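Friday, notebook, Hastdale bench

Long day on soft goods! The Phelan people want to know by the end of June whether their packing line can hand the hats and the dark fabric pieces over to an arm, so I've been on black cloth most of the afternoon. It's miserable stuff to grip (bunches up, hides its own edges) and I keep thinking how the packers do it without looking. 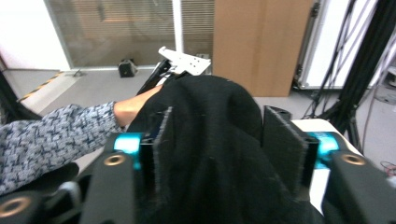

Jasper Dekker came by from Trakham and we got talking about the packers again. There are 6 of them on the late shift, and what they want to hear is who gets moved and where. Fair enough! Phelan's plan is that two go over to inspection and the rest stay on packing with the arm taking the repeat orders, 139 in the last batch. Jasper thinks inspection is harder on the eyes than anyone admits, and he'd like shorter turns there. I'm with him.

Pads still grab lint, by the way. Ask Dirnier for the smoother ones, part 842.

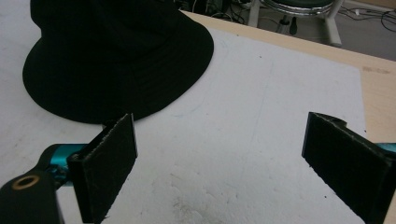
Who fixes the arm when it drops something mid-shift?

The packer nearest to it, for now, and that needs to go in the job description with paid training hours. Jasper is writing it up. I still owe him my notes from page 91.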